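Week 7 of the robotics club and we are finally past setup. Our group, Riltari, drew the kitchen task in the Fliltside student challenge. All of it runs in simulation this year, so the whole club can work from laptops after school.

The task is to get a soda can off a cutting board and into a pot using two arms. I have the right arm. My first controller closed the fingers too early and pushed the can away, so I moved the grasp point and slowed the last part of the approach.
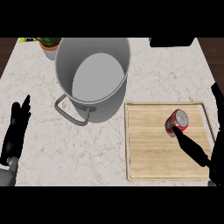
I also changed the random seed handling, which had been giving us the same can position on every reset. With that fixed we ran 300 attempts overnight. The log came out at 1,129 lines, mostly contact warnings, and I have read about half.

The rules ask for 1,000 attempts before we can submit. The left arm still has no script beyond its start pose. That gets written next, and then I want to try a lower friction value on the fingers.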